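Room Use and Table Dressing, Session 4 handout
Instructor: Karla Orozco
Revised 01/06/2026

1. What a tablecloth is supposed to do

The Prostari reader claims that a colored cloth "organizes the room." I would like you to doubt that. The author offers one survey of 72 dining rooms, does not say how the rooms were picked, and never tells us what "organized" meant to the people filling in the form. Keep the claim in mind when you look at a small table with a red cloth and very little on it: one round white plate, one white box.

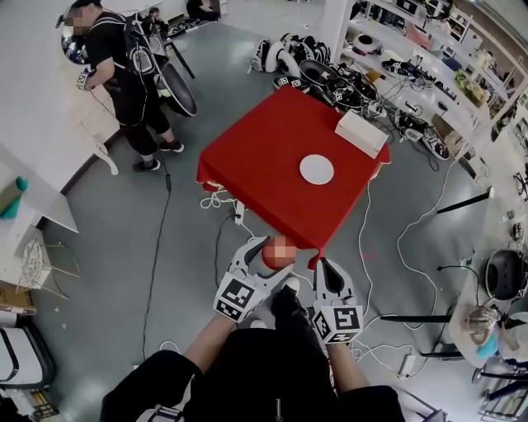 2. Drape and corners

Bermúdez wants an even drop on all sides. Fine for a banquet. On a small square table a corner will droop, and I have yet to see a guest mind. Measure the drop anyway, because you will be asked for it on the worksheet (use 30 cm if your table is missing).

Also in Bermúdez: the story that red cloths came into fashion in 1752. There is no source given. Do not repeat it in your papers.

3. Storage near the table

Most advice says to clear the floor before you dress the table. I agree with the order of work, less so with the reasons, which are mostly about "calm." Shelves along a wall hold a lot and still leave things on the floor. A plant or a pot of flowers gets added and everyone calls the corner finished. Is it? Write down what you would move first, and where it would go.

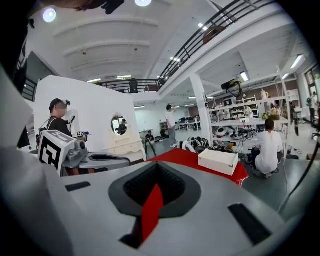 The same doubt applies to mirrors and carved dressers. Plaltside's guide says an oval mirror "doubles" a room. It reflects whatever is opposite, and if that is a pile of boxes you now have two piles.

For next time: read the Skavix chapter on plates, skip the appendix, and bring one claim you don't believe. 2000 characters at most.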